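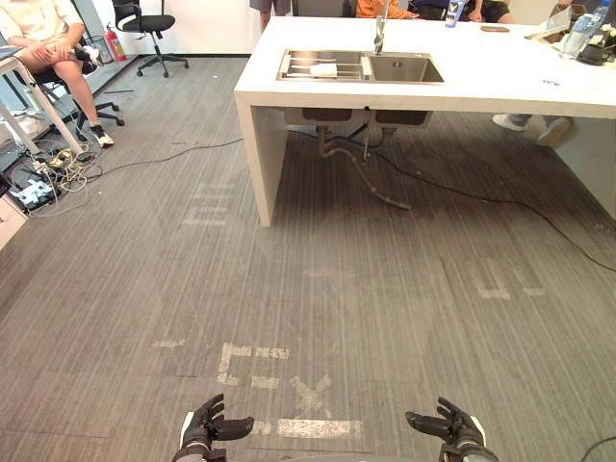 Ukik wants Idalthorpe to wash up differently

2025-01-28

Kitchen firm Ukik has set up its Wilczyńska island in Pornside and says the unit will change how people in Idalthorpe do the dishes. It is a sink in a white worktop. It has two basins, a tall tap and a rack for the plates. Plenty of people reading will already own something very like it.

The price is £782, not including fitting. Ukik's leaflet says a household that swaps to two basins, one for washing and one for draining, will save 2,543 litres of water a year. The leaflet does not say what size of household, how often they cook or what they were doing before. When we asked, we were told the working would be published in July.

The island stands on grey carpet tiles, with the waste pipes in plain view under the worktop. Carpet is an odd choice beneath a sink, and anyone thinking of putting one of these in at home should ask what flooring is advised and whether the pipes can be boxed in. The leaflet is silent on both.
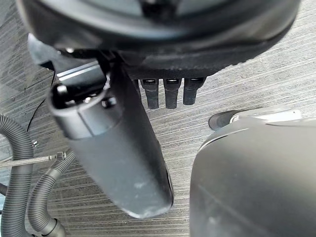 Bimla Singhal said she had been using a plastic bowl in a single sink for years and could not see what she would be paying for. She would want to watch a whole Sunday roast's worth of tins go through it first, she added, as a few plates prove nothing.

Sarita Uniyal was kinder. She liked having the rack in the sink, where the drips go down the plughole and the worktop is left free, but thought the space lost to it would annoy her as soon as she had a big pan to soak.

She has a point. The basins are different sizes, and with the rack in the smaller one, a pink plate takes up a fair bit of the room. Ukik says the rack lifts out in 6 seconds. It then has to go somewhere, and in most kitchens that means back on the worktop.
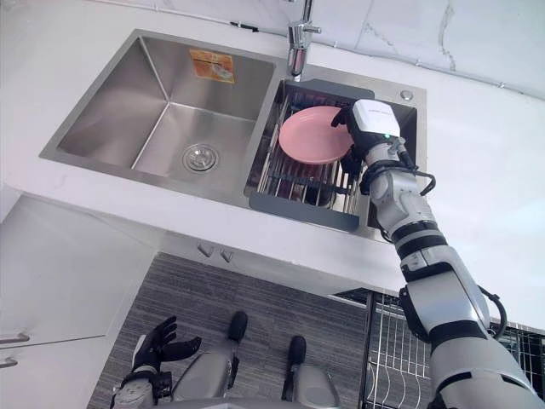

What buyers should ask

Ukik is offering £70 off orders placed before the end of July. The offer covers the island only. Delivery, taking away the old unit and any plumbing are charged on top, and the firm would not give us a typical total.

Ask for that total in writing before paying a deposit.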